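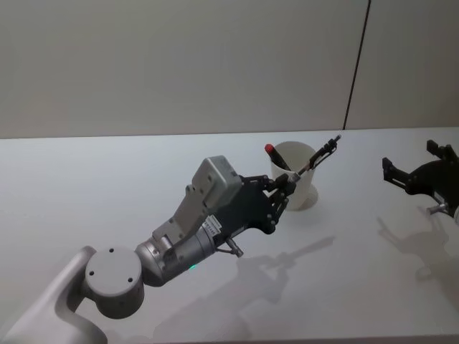 Set the bench before you record
Wipe the table down and clear off everything the task doesn't need. For our pens-and-cup job on the Sima bench we keep to a white cup on a white top, with a red-capped marker in it, and the colour of that cap makes it lovely and easy to find your place when you're scrubbing back through a long afternoon.

Take the handover slowly
Passing a pen between two arms is where beginners rush. Bring both grippers in near the cup, and let the first hand settle before the second one lets go - I count to six under my breath, a habit I caught from Irina Neagu.
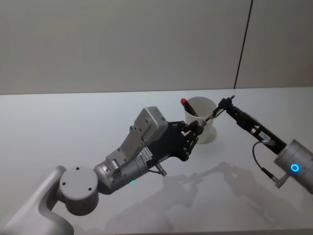
Let the other arm mind the cup
A light cup will tip if you so much as look at it, so park the left gripper with its fingers open either side while the right one has hold of the pen. 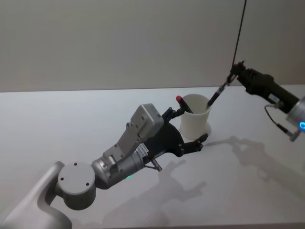

Label as you go
Stop every 200 runs, have a cuppa, and mark the fumbles while you still remember them. Ecaterina once left 437 for Monday, poor love.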